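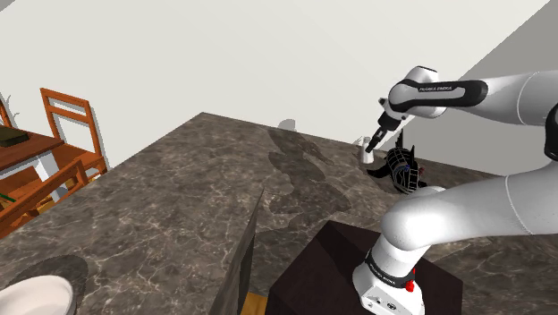 Kitchen Materials, Week 2: Natural stone worktops
Handout to go with the talk by Zainab Igwe
October 2025

Last time we did timber, and I know several of you are still arguing over oiled oak. Stone is my favourite week of the whole course, so bring your questions!

How marble forms

Marble starts out as limestone. Bury it, heat it and squeeze it for a very long time and the calcite grains grow back into a tight mass of interlocking crystals. The veins come from whatever else was in the rock – clay, iron, a bit of graphite – or from cracks that later filled with new minerals. Dark marbles get much of their colour this way too. I love that you can stand at a sink and look at an old sea floor.

A word of warning about names. Stone yards use "marble" for almost anything that takes a polish, and plenty of slabs sold under that name are limestone or serpentine. Ask what the stone is made of before you ask the price.

Acid and etching

Calcite reacts with acid. Lemon juice, vinegar, wine and some bathroom cleaners will all leave a dull patch on a polished top, and sealing won't stop it. A sealer slows down liquids soaking in, so it helps with stains. Etching is a change in the surface itself and has to be polished out. On a honed (matt) finish you notice it far less, and on dark stone with a high polish you notice it most.

Granite is mainly quartz and feldspar and shrugs off kitchen acids. Slate varies a great deal, so test a sample.

Edges, joins and cut-outs

The weak spots are the narrow strips in front of and behind a sink. Ask the mason to support these from below. Where two slabs meet, try to have them cut from the same block so the veins run on across the join; a good mason will lay the pieces out in the yard and let you choose. Go and see it done if you can, it's a lovely morning out.

Looking after it

Wipe spills up straight away. Wash with warm water and a little mild washing-up liquid, then dry with a soft cloth. Keep scouring powder well away from it.

For next week

Bring one small offcut of any stone. Ayodele Ugwu has a box of spares if you can't find one. We'll put a drop of lemon juice on each and leave it for 90 minutes, so come in old clothes and label your piece on the back.

Groups of 6 please, same tables as in September. Musa and Eamon, you're with Ifeanyi.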